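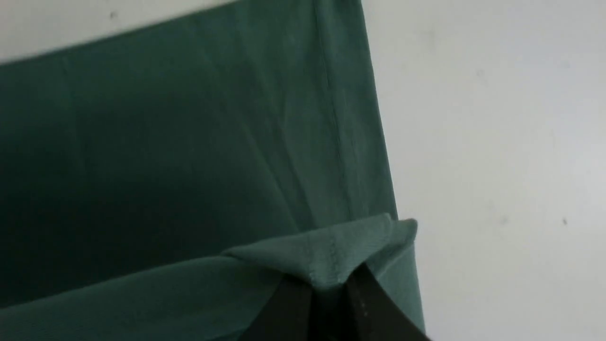
News > Home & Living

Reading time: 2 minutes

Mandthorpe, 2026-04-14 – Vuveck, the home textiles company, today announced the launch of Pritgate, a new line of plain fabric panels for use as curtains, room dividers and wall hangings. The line goes on sale this month through the company's own shop in Mandthorpe and through the Galanis chain of home stores.

Pritgate panels are sold in four colors: dark teal, oat, brick and charcoal. All have a matte finish and a stitched vertical seam that sets a narrow side section apart from the main part of the cloth. The panels may be hung from a rod, clipped to a wire or fixed directly to a wall with the strip supplied in the package.

The line was developed after a survey of Vuveck customers carried out last August. Of the 3,023 people who replied, many said that they rented their homes and wanted a simple way to close off a sleeping area, cover open shelves or add color to a white wall without painting.

"Our customers asked for cloth that looks good when it hangs loosely," said Peadar Sheehan, head of product at Vuveck. "They do not want to spend an evening ironing before they can put it up. A few soft creases suit this fabric, and we designed the panels with that in mind."

The panels can be machine washed on a cool setting and should be hung to dry. Vuveck advises customers to measure from the fixing point to the floor before ordering, and to allow extra width where the cloth is to fall in folds. Hemming is available at the Mandthorpe shop for a small fee.

Galanis will carry the full line in 13 of its stores at launch, with sample lengths of each color on display. Other stores in the chain will take orders for collection.

Fabric samples may be requested by mail from the Vuveck customer office in Mandthorpe. Requests from the press should be marked for the attention of Peadar Sheehan.

Tags: curtains, room dividers, new products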